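3. Fitting and caring for the insoles

Sumer insoles come flat-packed and need a short fitting before first use. Work on a clear, dry surface.

1. Pull out the old insole from the heel end.
2. Lay it on top of the new one, heels lined up, and trace the toe.
3. Trim 2 mm at a time along the line.
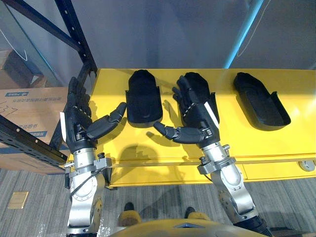 Black foam insole on a yellow table.

Caution: do not trim the heel or the arch. A cut insole cannot be exchanged.

4. Slide the insole in toe first and press the heel down.
5. Stand in both shoes for 5 minutes. If the toe curls – take it out and trim again.

Sit down to lace up; bending forward while standing can shift the heel. 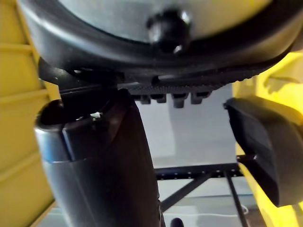

Round seat-like object, gray underside with black rim.

Washing: use cool water and mild soap, then air dry for 36 hours away from heaters. Do not machine wash.

Note: sizes marked Drornholm run narrow and may need no trimming.

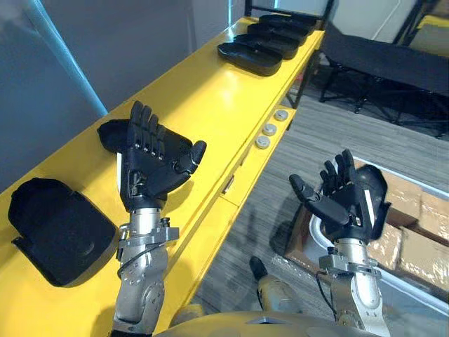

Quyên Tôn writes that 36 hours was too short for her pair in March, and she now leaves them overnight once more before wearing them.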